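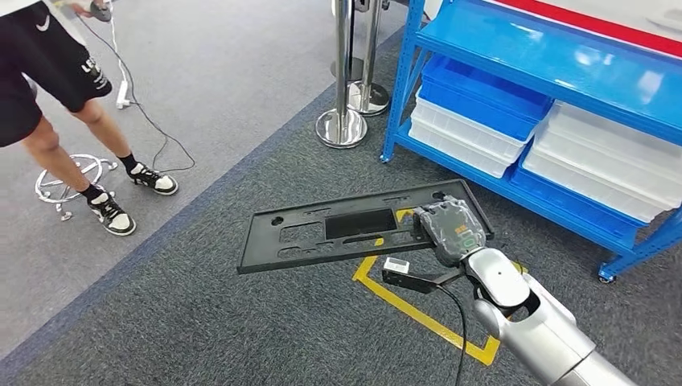 米洛斯拉夫·库比切克（Miloslav Kubíček）有个习惯，别人一问他机器人什么时候能做家务，他就先问对方家里谁洗碗。他在 Vastitz 做了多年工位自动化，如今的差事是教机械臂干车间里最没人抢的活：把零件从这儿拿到那儿。我本来准备了一肚子关于未来的问题，结果头半个小时都在谈一块黑色塑料板。板子长条形，上面全是槽和小圆孔，夹爪只夹住右边一端，整块板横在地毯上方，底下是黄胶带贴出来的一个框。“你看它平平的，觉得很容易，”他说，“你回家找个烤盘，捏住一头端平了，走到阳台，再回来跟我聊。”

我说烤盘里要是有鸡翅呢。他说那就是明年的预算了。

库比切克不爱用“智能”这个词，嫌它贵。他把活儿分成两种：一种是“东西在哪儿我知道”，另一种是“东西在哪儿我以为我知道”。工厂花了几十年，把第二种变成第一种，办法是画线、贴胶带、做夹具、骂人。家里没人画线。袜子今天在沙发底下，明天在狗嘴里，后天只剩一只。

“所以叠衣服比装车难？”我问。

“装车有图纸。你给我看看你家T恤的图纸。”

他的同事禹惠珍（Hye-jin Woo）中途端着茶进来，听了两句，坐下不走了。她负责统计，说话比他客气，数字却不太客气。九月份他们在 Nivolach 项目里让机械臂重复搬放同一类零件，共3351次，其中3000次不用人管。剩下那351次，有夹偏的，有放歪的，还有一些是机器停在半空，大概在思考。

“对外写报告的时候，我们写3000次成功，”库比切克说。

“我写的是351次失败，”禹惠珍说，“同一份报告，两个标题，看谁先交。”

我替读者问了一句：这个成绩，放在一个人身上算什么水平？库比切克想了想，说算实习第一周的下午。禹惠珍认为是上午，下午的实习生已经知道去哪儿偷懒了。

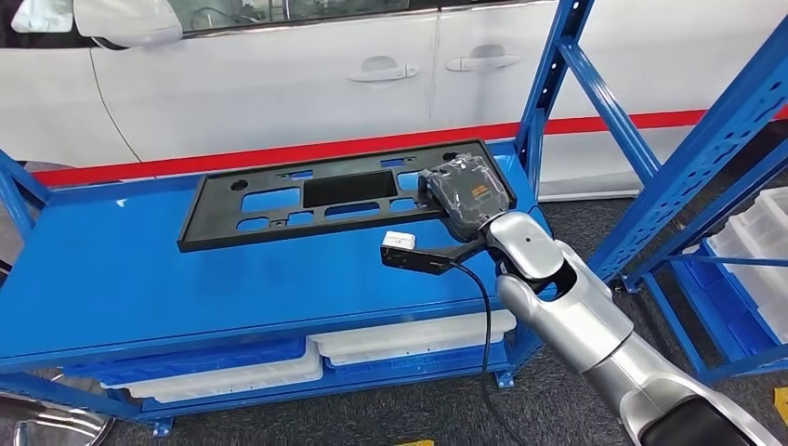
接下来谈的是“放下”。库比切克坚持认为拿起来只占一半功夫，而外行全在看那一半。视频里机器抓住一只杯子，大家鼓掌，片子就完了，杯子后来怎样没有交代。放下要知道台面多高、边在哪儿、什么时候该松手。蓝色货架的顶层光滑平整，在他看来已经是很照顾机器的条件，黑板子斜着躺在上面，右端还在夹爪底下压着。“人放东西，手会自己往后撤，你都没注意过，”他说，“机器得有人告诉它，可以了，放手吧。我对我儿子也是这么说的，效果差不多。”

架子后头就是一辆白色轿车，我忍不住问，会不会哪天一伸胳膊，把车门刮了。

“你修过车漆吗？”他反问。

我说修过，1000块。

“那你就明白我们为什么走得慢了。”

慢，是他整个下午说得最多的字。斯凯斯布里奇（Skesbridge）有位客户来看过一次，看了十分钟，说我用手早搬完了。库比切克说是的，您搬得比它快，请问您夜班愿意搬吗？客户没有回答，后来订单倒是签了，条款里把速度那一项加了粗。

再问到家里。他承认有些事情已经能做，扫地机器人就能扫地，前提是您先替它把地收拾干净。碗能不能洗？能洗一种碗。床能不能铺？他把茶喝完了才说，能铺，就是您最好别睡。

禹惠珍比他乐观一点。她觉得顺序会是先车间、再仓库、再医院的后勤，家庭排在最后，倒也不是因为家务高深。“车间肯为机器改地面、改架子，”她说，“谁家肯为了叠毛巾把客厅贴满黄胶带？”

库比切克说他肯，他太太不肯，试过。

我最后要他给个年份。做这行的人都怕这个问题，他也怕，先说五年，又说五年这个说法他自己听了十五年，最后让我别写年份，写“快了”。

临走时我问他家里到底谁洗碗。他说轮流，这礼拜轮到他，所以今天他不急着下班。

（采访于12/15/21，Vastitz。引语经受访者核对，禹惠珍要求保留“351次失败”。）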